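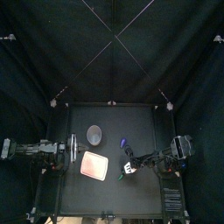
Two arms at one black table, with a cup, a tray and small objects between them. Photo: Warari

Ihor Shevchuk does not like the word "robot" in a budget. He prefers to write "work cell", and under it a long list.

"If you write robot, the director sees one price," he says. "Then in May I come back and ask for cables, for fabric, for a second power supply. He thinks I made a mistake. I did not make a mistake, I only wrote the list too short."

Shevchuk plans equipment for Warari, a small company which prepares test stations for research groups and light packing. I spoke with him and with his colleague Lautaro Painemal, who builds the stations after the money is approved. They have worked together on three budgets, and they disagreed on all of them.

The present one is for two-arm tables with a dark curtain on the walls. The arms stand left and right and reach to the middle, so both can work on the same small things. Painemal wanted two arms from the beginning. Shevchuk wanted one.

"With one arm you can do many tasks," says Shevchuk. "I asked him to show me which tasks need two. He brought me a plastic cup."

Painemal laughs when he hears this. "I brought a cup and a tray. One hand holds, the other puts in. Try it with one hand at your kitchen and you will understand the price."

The second arm stayed in the plan, but something had to go out. They had asked for offers from two suppliers, Nudgate and Fultska. The Nudgate offer was lower for the arms, and the grippers were separate. Fultska included the grippers and one set of spare fingers. Shevchuk put both offers in the same table, line by line, and after this the difference was small. They chose Fultska.

"Fingers are a consumable," Painemal explains. "People buy them one time and forget. They get scratched, they crack, somebody closes them on the table. I ask for spare fingers in the first order, always."

What else do people forget? Both men answer at the same time, with different things. For Painemal it is the walls. A dark enclosure costs little compared with the arms, but the fabric must be clamped well and somebody must spend a day on it. For Shevchuk it is the hours of people.

"We calculated 50 hours for assembly and first calibration, for each table," he says. "We used 85 on the first one. The second will be faster, but I will not write 50 again."

He also keeps a reserve of 2,000 dollars per table, which is not assigned to anything. The director asked him twice to remove it. On the first table it went to cables and a replacement power supply.

The small objects are also in the budget, on a line of their own. Painemal buys toys, cups and trays in ordinary shops, 25 pieces for each table, and keeps the receipts in an envelope. He wants different shapes, some hard and some soft. Shevchuk at first refused to sign for toy vegetables.

"Now I sign," he says. "It is the cheapest line on the page."

The next request is already written. It is for a customer called Gbeho, who wants the same table but wider. Painemal says the arms will not reach the middle comfortably and a longer model is necessary. Shevchuk has not agreed yet – he has asked for a drawing with the distances first, and he expects it before the end of the month.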